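Progress report to the Nisbet Fund
Healthy Corner Stores project, second reporting period
Prepared by Aisling Ó Conaill, project lead

Summary

The grant pays for two things: helping small stores in the Koritz neighborhood sell fresh produce, and teaching the owners how to order and price it so they don't lose money. We are on schedule with the first and a little behind on the second.

At the end of this period 19 stores were signed up. Between them they sold 386 produce boxes through the shared order, up from 118 in the first period. Most of the growth came from stores that joined early and have now settled into a weekly order. Two newer stores have stopped ordering and we are talking to both owners.
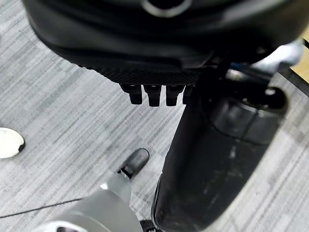
KORITZ, April — The shared order moved to Ukico at the start of this period. Their minimum is lower than our old supplier's, and a store can now take half a case of greens. Delivery comes at 6:30 a.m., which suits the stores on the east side but not the ones that open at nine. Ukico has agreed to a second, later run if we can fill it. We need four more stores on that route and have two.

Spoilage is still the main complaint from owners. Leafy greens and soft fruit are the worst. We asked each store to keep a short waste log, and a little over half did so. The logs are hard to compare, as some owners wrote down cases and others wrote down dollars. A new one-page form goes out next month.
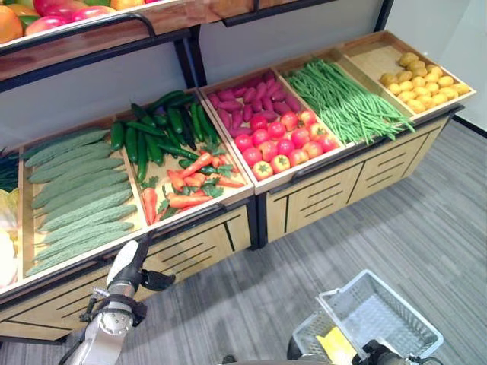 Owner training ran four evening sessions on ordering, pricing, storage and display. The display session was the best attended. It covered angled trays with wooden partitions between them, and how to set a row of fruit along the front of an upper shelf so customers see color first. Several owners asked for the tray measurements and we have sent them out. The pricing session had low turnout and will be repeated in the morning.

Budget

Spending is in line with the plan except for printing, which ran over by $40. We bought the Tridix ordering software for one year instead of two, and the difference is being held for the second delivery run. We would like your approval to move that money by the end of the month.

Next period

We will repeat the pricing session, send out the new waste form and visit the two stores that stopped ordering. The shopper survey has been pushed back until the later delivery is running — the answers would not mean much before then. Draft questions are attached for your comments.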